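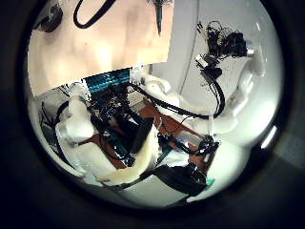
4.2 Wrist Views in Table Clearing

Whether a two-finger arm can clear a household table depends largely on what its wrist camera can see. We evaluated the Lallar policy on the clearing task of the Kitico chore set, using 603 demonstrations and the grasp labels defined by Tam. The policy receives the wrist image and the joint angles, with no overhead view.

Clearing is scored in two stages. The arm must first find the next item, then place it in the bin without touching the others. The open part of the work surface gives the planner little to hold on to. Under bright light it washes out to near white, and the items that matter lie along its border, where lens distortion is strongest. In Figure 2 the middle of the tabletop is bare, the clutter is pushed to the left side of the view, and gripper hardware takes up much of the right.

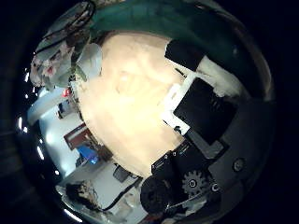 Figure 2. Wrist view of the tan tabletop, with the gripper at right.

Of the 11 failure types logged under the Priltalard protocol, the most frequent was a missed item at the table border. The next was self-occlusion. When a finger fills the upper center of the view, the room remains visible only at its lower and right edges, and the policy tends to stall or repeat its last motion. Adding the Yau memory module, which keeps 2 earlier views, shortened these stalls but did not reduce missed items. We do not consider the task solved at household level. 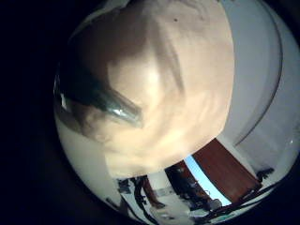

4.3 Effect of Camera Placement

Moving the camera back along the wrist reduces finger occlusion at the cost of detail near the fingertips. We kept the original mount for all trials reported in this section.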